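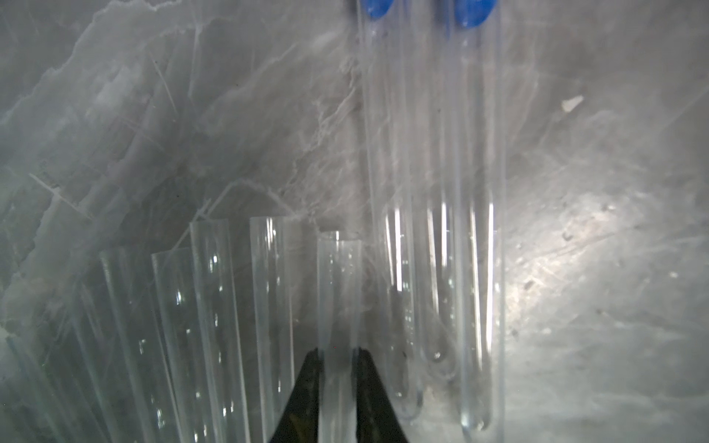 ruwan_s
Right, sweet peas. I've sown mine in November for years and I'm fed up with losing half of them to mice, so this time I want to start them indoors in water and pot them on once they've sprouted. I'd like glass so I can keep an eye on the roots, and plain test tubes like those, open at the top, look about right to me. Has anyone done it? The windowsill in the back bedroom gets decent light but it's chilly.

Bandara45
Don't bother! Sweet peas hate sitting in water. Soak overnight, then straight into deep pots. I had 83 seedlings last year doing exactly that and the mice never got a look in - I keep the pots on a shelf in the porch.

iara_e
Disagree with Bandara, sorry. Damp kitchen roll in the bottom of the tube works fine, you just can't leave them longer than 10 days or the roots tangle and snap when you tease them out. Ask me how I know :(

ruwan_s
Kitchen roll, good shout. And does colour matter for the room? My wife wants to paper the back bedroom before I fill it with plants and she's after something loud.
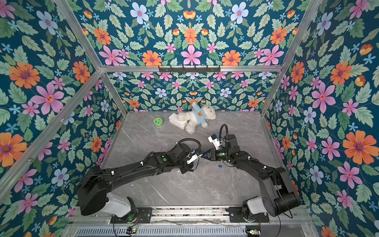
Page last changed: October 17, 2025

sewwandi_w
If she wants loud, flowers on deep teal get my vote, with the pinks and oranges in among the green leaves. I'd paper before you sow though, paste and seedlings in one small room is a nightmare.

Bandara45
Still say pots. Wallpaper's lovely, mind.

iara_e
Try 2 tubes and a tray of pots, Ruwan, and then tell Bandara who won.

ruwan_s
Deal. Seeds are ordered, paste isn't.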